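Jetimlow Help > Robots and automation > Teaching by hand

Hand-held grippers or remote control for a packing task?
Asked 5 July 2023

I want to teach a two-armed robot to put small boxes into a clear plastic box with a hinged lid. We have a pair of hand-held grippers on cables and a Kelmendi remote control set. I have recorded 646 runs with the hand-held pair and the robot still drops the item too early.

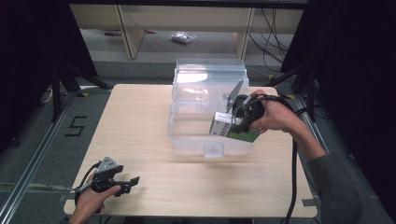
Do the recordings need to be the same length?
Most training software copes with different lengths, but trim the waiting at both ends.

Answer 1 (4 votes)

Stay with the hand-held pair. Remote control is slower and people get tired. Your problem is probably the release. Lower the item until it touches the bottom, wait a moment, then open. Start some runs with the jaws wide open and well away from anything, so the robot learns the approach as well.

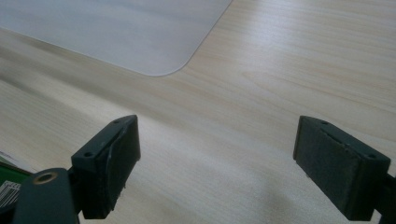

Grulmont replied that pausing before the release made things worse on their arm – it learned to stop and stay stopped.

Answer 2 (2 votes)

I'd check the hardware before recording another 900.
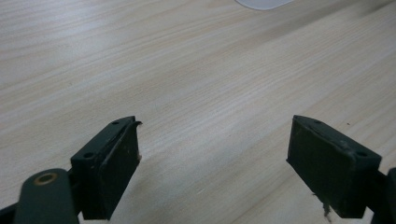 Grip width is read from the fingers, so anything that changes how they close will change the data. Look at the pads first. One with a torn flap curling up at the top, or frayed threads hanging off the bottom, wants replacing. Then set the width again and do a short batch.

Answer 3 (0 votes)

just use remote control, worked for me in February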